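Temeck Reading Rooms – Furniture and Shelving Inspection
Location: Walleck building, study room 2
Inspection date: March 26, 2025
Previous inspection: October

1. Unit above desk, fixing to wall
Result: Pass
Comment: No movement when pulled by hand at the front. Wall brackets checked from below with a torch.

2. Load on shelf boards
Limit: 35 kg per board, evenly spread
Result: Pass with comment
Comment: Load is well under the limit but books are stacked flat in one pile. Stand them upright where height allows – the pile can slide forward when a lower book is pulled out.

3. Screws and screw holes
Result: Monitor
Comment: Front rail screws checked for tightness, no play found. Open holes in the yellow side panels to be checked for splitting and fitted with caps.

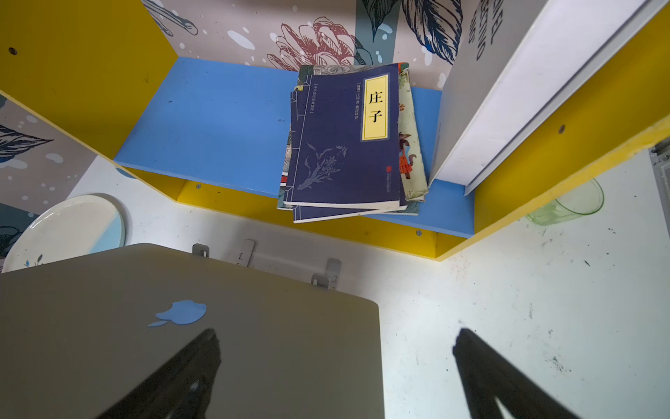
Item 3: front rail and side panels, unit above desk. Book stack as noted under item 2.

4. Back panel and wallpaper
Result: Pass
Comment: Patterned paper firmly stuck down at the corners. No damp reading at any test point.

5. Large books leaning on side panels
Result: Action
Comment: Move the large white book to the lower bookcase or fit a bookend. Bookends are Wultel stock, part 333.

6. Clearance above desk
Result: Pass
Comment: Lamp flex kept clear of the shelf. Minimum gap of 200 mm between lamp head and underside of board maintained.

Actions for items 3 and 5 passed to Yurchenko Joinery. Recheck at next visit.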